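Unit 6: Comparing grippers without fooling yourself

Read this before the lab. Bring the log sheet from Unit 5, filled in.

Most gripper comparisons you will read are bad. The usual one goes like this: somebody bolts on gripper A, picks up a block, bolts on gripper B, picks up the same block, and writes that B "felt more secure." You can't check a feeling. You also can't check a success rate if the author stopped the run when the number looked good.

What we have to work with

The Fovach sheet claims 4,000 open-close cycles before the fingers need new pads. The Oltmanns sheet claims 2,000. Neither sheet gives the load, the finger angle or the servo voltage, so the two numbers can't be set side by side. Last term's section ran a Fovach unit until one finger began to slip on its horn, at 1,808 cycles. That is one unit on one bench. Put it in your notes and don't build a theory on it.

Terms

Grasp: the fingers close and the object leaves the table.
Hold: it stays off the table for the full count on your sheet.
Place: it is released inside the target and stays there.
Report all three. A paper that gives only "success" is usually giving you the first one.

Choosing objects

Blocks flatter every gripper. Flat fingers on flat faces will work with almost any controller. Use at least one object with holes in its walls and sloping sides, so the contact patch changes with every approach. Printed lattice baskets are good for this.

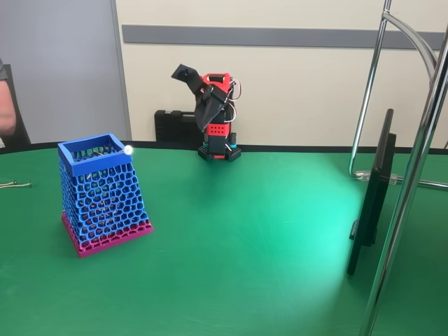
Small arms have a second problem, and it tends to get blamed on the gripper. The joints flex. If the fingers arrive low, find out whether the wrist sagged before you write anything about finger design. Command the same pose with no object, mark where the tips end up, then do it again with the arm stretched out. Some of you will find that the error is bigger than the difference you were hoping to measure.

Wires count too. A loop that pulls on the servo housing at one end of its travel gives you a gripper that works better on one side of the table.

For the lab

Run 29 trials per gripper, order drawn beforehand with the Fustia script. No restarts. A trial you botched by hand goes in the log as botched. Leave the controller gains alone between grippers, even if one of them looks clumsy. The Bernalwood handout suggests tuning each gripper "to its best," and I don't accept that unless you also report the time spent tuning each one.

Due at the start of Unit 7: raw log, one table, half a page of text. Leave out the word "robust."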